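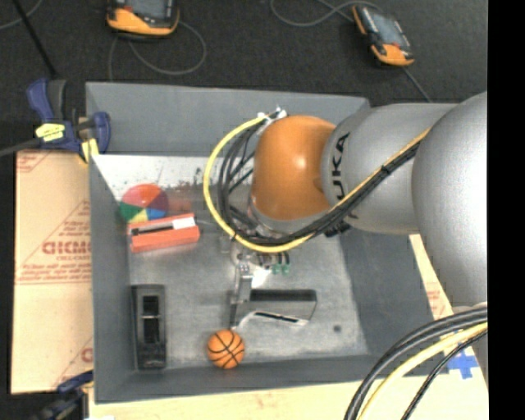
August, 9:20 am, bench notes, bins and parts

Started on the gray bins today because I couldn't put it off any longer. The Hurnolero order came in last night and there's nowhere to put any of it until the odds and ends get sorted, and the odds and ends have been living in whichever bin was closest since spring. My fault as much as anyone's! I am the worst offender when it comes to "I'll just drop it in here for now."

The plan I wrote on the whiteboard was to do one bin at a time, lift out whatever's in it, decide keep / move / toss, wipe the floor of the bin, put back only what belongs. That lasted until bin two, when I found the calipers I'd been hunting for and went off to measure the spacers from the Lodhi job (they're fine, the drawing was wrong, I've marked up the copy in the folder). So that was forty minutes gone.

About the bins themselves. I still like them. The sloped sides are great for getting small stuff to slide down to where you can reach it, and terrible if you want to stand anything up against the wall, so please let's stop trying to store tall things in them. The floors are getting scuffed and I don't think any amount of cleaner is going to change that. I tried the citrus stuff, then the stronger stuff from under the sink, then a plastic scraper on one stubborn patch, and got it to "a bit better." Good enough. Don't go at them with the wire brush - we did that to the old tray and it left scratches that held on to every bit of grit afterward.

Color is what saves me in these bins. Anything round and bright I can spot from across the room, and red-orange shows up beautifully on gray. Black stuff is the problem. A long black holder lying along the wall of a gray bin might as well be invisible when the light's low, and I have reached right past one more than once while complaining out loud that it was missing. I'd like to put a strip of yellow tape on every black item that lives over there. There's a roll in the Zono cabinet, second shelf, and it cuts fine with the little scissors.

Labels next. White label, flat on the top face, where you can read it looking straight down. I redid 3 of them this morning that had been stuck on the underside (why??). The label maker is doing that thing again where it eats the first letter, so put a space in front of whatever you type and it comes out right.

11:45. Stock numbers for the small parts drawer, counted by hand, so they beat whatever the sheet says:

M4 washers, 439
M4 nuts, 229
Heat-shrink, short lengths, a full bag, not counting those, sorry

The sheet had the nuts and washers swapped, which explains the weird reorder last time. I've fixed it. The shelf code for that drawer is 2248 now, the old one was peeling off and I couldn't read the end of it anyway.

1:30 pm. Back from lunch, lost the will a little, did cable ties. All the black ones in one jar, all the clear ones in another, and the reusable straps on the hook by the door. If you take the last strap, write it on the board. I also threw out the ties that had gone brittle - they snap as soon as you pull them snug and then you're picking the tails up off the floor for a week.

Things I didn't get to: the Josine boxes, still stacked by the sink and still taped shut. The drawer with the broken runner. Foam for the bottom of the bin where the hard-edged things go, I wanted to cut a piece to size and try it, but we only have the thick foam and it would eat half the depth. Thin sheet, 3 mm if they carry it, goes on the next order.

Also the glare. By mid-afternoon the shine off the bin floors gets really annoying when you're looking for something small, and I keep tilting my head like a pigeon. A matte liner might fix that and the scuffs in one go, so maybe skip the foam and look for that first. Will price both tomorrow before I do the rest of the bins.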